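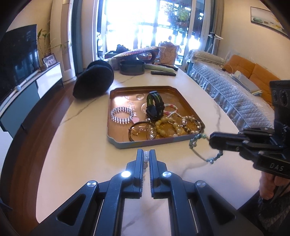 2.3 Sorting surface

Small accessories were sorted on a white marble-patterned table, with a copper-colored metal tray at its center. The tray held bracelets, a smartwatch and a pair of folded eyeglasses.

Beaded items gave the most trouble. Elastic strands change shape when lifted and catch on neighbors – the watch strap in particular. Callum Bramwell proposed a fixed order: rigid items first, strands last. We applied it in all 100 trials of the second series. Timing results are listed in Table 2.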